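4.2 Does table shape predict how long people stay?

The claim that long shared tables keep readers in a library for longer has been repeated so often that it is now treated as settled. We are less sure. Most of the studies behind it compare a refurbished room with the same room before the work, and a refurbished room has new lamps, quieter heating and a good deal of local publicity. Any of these could bring people in and hold them there. The table gets the credit mainly by being the most visible purchase.

The Fumedcombe branch gave us a chance to look at the question with fewer things changing at once. The reading room kept its lighting, opening hours and staff throughout, and only the furniture was altered. We logged 3194 visits in all, of which 1593 fell in the period with single desks and the rest in the period with large tables. Visits of under five minutes were dropped from the analysis of stay length, as were 112 visits for which the exit time was missing.

The difference in median stay was small and went in the expected direction. It also shrank once we took weather into account, and it disappeared on Saturdays. Supporters of the shared table may reply that Saturday visitors are families and behave differently. That may be so, but the original claim was never limited to weekday adults.

A further problem is that "large table" covers a wide range of objects. The Dalgleish survey put any surface seating four or more into one class, whatever its height or edge. Readers in our interviews cared a great deal about such things. Several complained of legs placed where their knees wanted to go, and others disliked having no clear line between their own papers and a stranger's. Figure 3 shows a rectangular wooden table with dark legs at the corners, the general type that most of the earlier work has in mind.

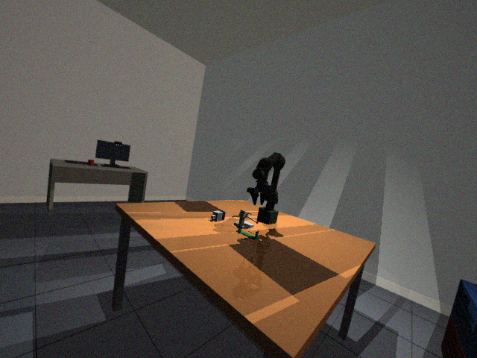 Figure 3. Rectangular wooden table in a plain room with a tiled floor (computer rendering).

4.3 Limits of the interview data

We spoke to 156 readers, nearly all of them people who were already sitting down. Those who looked in, disliked the room and left are missing, and they are the group we would most like to hear from. The Sondoria study has the same gap and does not mention it.

Answers were also shaped by the time of year. The interviews began in September, when students fill the room and a free seat of any sort is welcome. We would not put much weight on the high approval scores from those first weeks.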